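From the Drilbridge Centre for Middle East and North African Studies
Autumn seminar series: Kitchens, Courtyards and the Co-operative

Our February seminar was given by Ghizlane El Fassi, who spoke on women's preserving co-operatives in the hill villages above Jendine. The talk drew on the fieldwork for her doctoral thesis, which she finished last year, and on a set of household account books that one of the co-operatives allowed her to copy. Sixty-six people attended in person and online, and we had to bring in chairs from the reading room.

El Fassi's starting point was a gap in the records. The district register lists women in the villages as members of households and very rarely as workers, even in years when their olives, capers and preserved lemons were being sold well outside the district. The account books tell it differently. They run to 2873 entries, nearly all in the handwriting of 3 women, and they set out who picked, who salted, who lent the jars and who was paid. Some of the payments are in cash. Many are in labour, recorded as mornings owed.

Much of the talk dealt with how those mornings were counted. A woman with small children could pay back a morning in two halves. A widow could pass hers on to a daughter or a niece. Arguments over the count went to the oldest member present, and the decision was written in the margin.

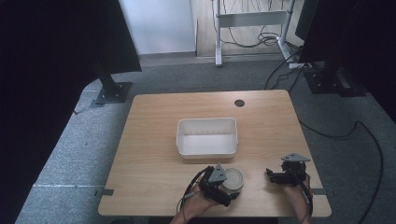
Packaging took up the second half of the seminar, and it proved to be the part most people wanted to ask about. In the early years the co-operatives sold from open crocks, and buyers brought their own containers. Moving to sealed goods meant dealing with a supplier, and the supplier wanted a signature from a registered head of household. A small round can with a metallic lid, of the sort anyone might stand on a table without a second thought, was in this setting something the women could fill but could not order in their own names. El Fassi followed the paperwork for one such order, number 1532, through four offices. It was signed in the end by a brother-in-law who had no part in the work and who appears nowhere else in the books.

Wael El Idrissi responded to the paper. He agreed with the reading of the account books but asked whether the word "co-operative" was being used too early, given that the women themselves wrote "the house" or "our house" until quite late. El Fassi said she had gone back and forth on this. She kept the later word in the title for the sake of readers and uses the women's own term in the chapters.

Kenza Kabbaj asked about men's seasonal labour outside the villages and whether the books thicken in the months when the men were away. They do, although El Fassi was careful to say that those are also the harvest months and the two causes are hard to pull apart. There was a further question from online about dowry goods listed as equipment, which we ran out of time to answer properly. El Fassi has offered to reply by email to anyone interested.

The next seminar will be given by Fouad Samir, on family law petitions and the people who were paid to write them. It starts at 4 p.m. in the usual room, with tea beforehand. A short reading will be sent to the mailing list a week ahead. If you would like to be added to the list, or need a copy of El Fassi's handout, please contact Rochelle Stubbs at the Centre office.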